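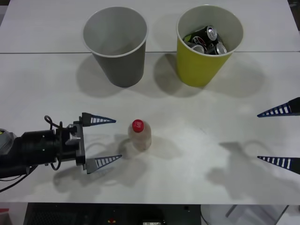

3.2 Containers, cups and the tabletop task

Sorting drink containers is one of those small household jobs that people do with half their attention, and that is exactly why we find it so rewarding to study. A can goes one way, a bottle goes another, and somewhere in between a person decides whether to crush it, what to do with the cap, and how full is too full. The Pokau kitchen diaries (Section 2) gave us plenty of remarks on these decisions but very little on how the objects themselves shape them. For the tabletop task we wanted the job cut down to its bones: a clear white surface, a few containers, and paper cups as the bins.

The cups turned out to be a wonderful choice. In our April pilot we used open trays with printed labels, and participants spent a surprising amount of time reading. With cups, the color does the talking. People learned "yellow for cans, gray for bottles" after hearing it once, and several went on using the color names in the interview afterward ("that one's a gray," said of a shampoo bottle at home). A cup also has a rim, so there is a clear moment when an item is in or out, and its tapered sides push the contents toward each other. That last property matters a great deal once the cans are no longer smooth cylinders.

Figure 2. The tabletop partway through the task layout. The yellow cup holds three crumpled aluminum cans; the gray cup is empty. A small plastic bottle with a red screw cap stands in the middle of the nearer panel.

Crumpled cans are a delight to watch pile up, and a headache to describe. A whole can has one obvious way to stand. A crumpled one has a bent side, a flatter side and an end that points wherever it likes. In the yellow cup in Figure 2, the black can with the silver top leans upward near the center while the other two lie lower, one to each side. We call this a "leaner" arrangement, and we were happy to find that it could be coded reliably from a single still. Rafsan Weerasinghe wrote the coding guide, and his rule for leaners is simple enough to repeat in full: if one can is held up by its neighbors and its top is higher than theirs, it is a leaner, whatever its color or print.

The bottle raises a different set of questions. It is short and rounded, with a translucent body that has a faint tan or brownish tint, and the bright red cap is easily the strongest color on the object. Participants talked about the cap constantly. Some wanted to take it off before sorting, as their local rules ask them to. Others saw it as a handle. A few treated cap and body as two separate pieces of trash and asked, very reasonably, where the third cup was. We left the cap on for every trial and noted each request to remove it, and these notes became one of our favorite sources of data.

Each participant completed 10 sorts, and 2 practice sorts came first. With 40 participants in the Bemus group, that makes 400 scored sorts. Of these, 200 began with both cups empty and the rest began with cans already in the yellow cup. We included the second kind because a bin at home is hardly ever empty, and a cup that already holds something tells people what belongs there. The empty cup next to it is more open to interpretation. When the gray cup had nothing in it, people hesitated over it more often, even though they had been told its purpose and could repeat it correctly when asked.

The position of the cups deserves a short note as well. They stood side by side at the far part of the table, beyond the seam where the two white panels meet, and the items to be sorted were placed on the larger near panel. The thin gray seam was there from the start, since the table is made in two pieces, but it proved very useful. Coders could say "past the seam" or "short of the seam" and everyone knew what was meant. We kept the same wording in the Herkora sessions, where the table was different and the seam had to be drawn on with a pencil.

Section 3.3 describes how the stills were scored and how disagreements between coders were settled.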